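Why Does a Coat Hanger Have Shoulders?

By Yaowalak Khunthong

Look inside a closet and you will probably find a row of coat hangers. They are so common that most people never think about them. But each part of a hanger has a job to do.

A hanger starts with a hook. The hook is usually made of metal wire, bent into a curve like a question mark. Many hooks can turn, so you can point the coat to the left or the right without taking it off.

Under the hook are the shoulders. These slope down on both sides, a lot like your own shoulders. When you put a coat on a hanger, its weight is spread along the slope. If you hang the same coat on a nail, all the weight pulls on one small spot, and the cloth can stretch into a bump.

Some hangers also have a straight bar across the bottom. The bar is for pants or a scarf. With the bar and the two shoulders, the hanger makes a triangle. 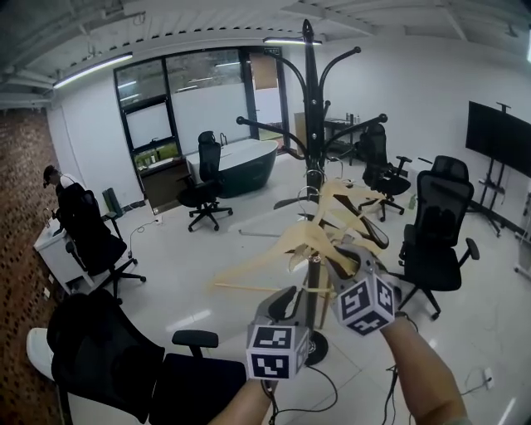

In a closet, hangers go on a rail. A rail is long and straight, so every hanger gets its own space. A coat rack is different. It is a single pole with arms sticking out, and it was made for hanging coats by the collar or by a loop. You can put hangers on it too, but they swing toward the pole and get tangled with each other.

A coat rack has another problem to solve, and that is staying up. Coats are heavy, especially in January, when people wear thick ones. If you put them all on one side, the rack may start to lean. A wide base helps to stop this. You can help as well by hanging the first coat on one side and the next coat on the other.

Fouad Karaki looks after the furniture in a large office. He has 19 coat racks to check. "People always use the arm closest to the door," he says. "I move the coats around so the rack stays straight."

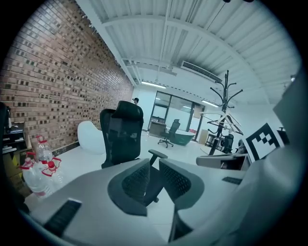
A tall black coat stand with hangers around its middle.

Try it yourself

You need a pencil, a lump of modeling clay and 6 paper clips. Stand the pencil in the clay so that it points straight up. Wrap a strip of tape around the top and hook the clips onto the edge of the tape, all on one side. Does the pencil lean? Now move half of the clips to the other side and look again.

Next, press the clay out flat – wide, like a pancake – and do the test again with the clips on one side.

Words to know

Rail: a long bar for hanging clothes.
Base: the bottom part that something stands on.
Collar: the part of a coat that goes around your neck.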